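Notebook, February – teardown cell, desktop PCs

Back on the Lastonar cell this morning after a week of fighting with cables. Ülle had already homed the arm and left me a sticky note saying the teach pendant is sulking again (it was, I rebooted it, it got over it). Plan for the day was more teleop demos on the desktop tower, all steps in one run where we can manage it, and I wanted to finally get the memory steps to a place where I'd let the learner look at them.

Where we stand: the target Mariama wrote on the board is 1000 clean demos across all the steps before we train anything we'd show to people. We started today at 70 for the memory step, which sounds okay until you watch them back. A lot of mine have a little pause right before contact, where I'm squinting at the monitor and trying to decide if I'm lined up. The policy is going to learn that pause. Kęstutis says it already has, in the small test he trained on Stimis, and he's very pleased with himself about it – the arm comes down, hovers like it's forgotten something, then goes. So, fewer pauses. I tried doing a dry pass first with recording off and then the real one straight after, and that helps a lot.

The other thing I changed is the order. We used to start every run with the same part, and Adebayo pointed out that the learner never gets to see the inside of the case in any other state. Fair point! So now I shuffle: some runs begin with everything fitted, some begin with the drive, the card and the CPU already out on the fixture and the arm going straight to the memory area. It's slower to set up, and I have to write down the starting state each time or the labels go wrong, but I think we'll be glad of it later.
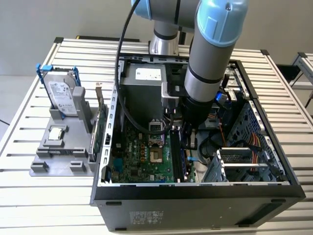 Cables are still my big enemy. They never end up in the same place twice, and if one flops over the board the approach that worked five minutes ago is suddenly a bad idea. I went back and forth on whether to tie them up. Ülle wants them tied, for safety and for her nerves. Nayara wants them left alone, and her argument is that the machines we'd really get at the Pärn site will come in looking like somebody kicked them down a hallway. We settled on leaving them loose but nudging them between runs, so the data has some variety in it and I don't have to pretend I'm placing them at random. I'm bad at random. I always push them to the same side.

Force readings: looked at the wrist log over lunch. There's a spike on nearly every run at first contact, bigger on the ones I did before coffee. I dropped the speed scaling for the last bit of the descent and the spikes got smaller, but now the runs are longer and the operator (me) gets bored and drifts. Need to find a middle setting. Kęstutis, if you're reading this, please don't touch the scaling without writing it in here – I lost an hour last week to a number that had moved on its own.

Threw out 5 runs. Two were me bumping the foot pedal early, one had the time stamps out of step between the camera and the arm, and the other two I just didn't like. I know "didn't like" isn't a category. I've put them in the reject folder with a note so Mariama can overrule me. By the end of the afternoon the memory step was at 73 after the rejects, which is a pretty miserable net gain for a full day, but they're the nicest ones we've got and I'd rather have those than a big pile of hovering.

To do: get the Lolar export script to carry the starting state through, it drops that field right now and I've been adding it back by hand. Ask Nayara for the second fixture drawing. Do the CPU step next with the shuffled starts, same rules. Clean the pedal.

12 shares withheld

3 comments

Kęstutis Mets
I did not touch the scaling. I touched the filter. Different page of the settings, will write it up tonight.

Mariama Tetteh
Watched the two you didn't like. One is fine and I'm putting it back, the other one I didn't like either. Can we add a "hesitation" tag so we can sort by it?

Adebayo Bako
Happy with the shuffled starts. Could you save the list of starting states next to the runs and not only in the notebook? I can't read your 7s.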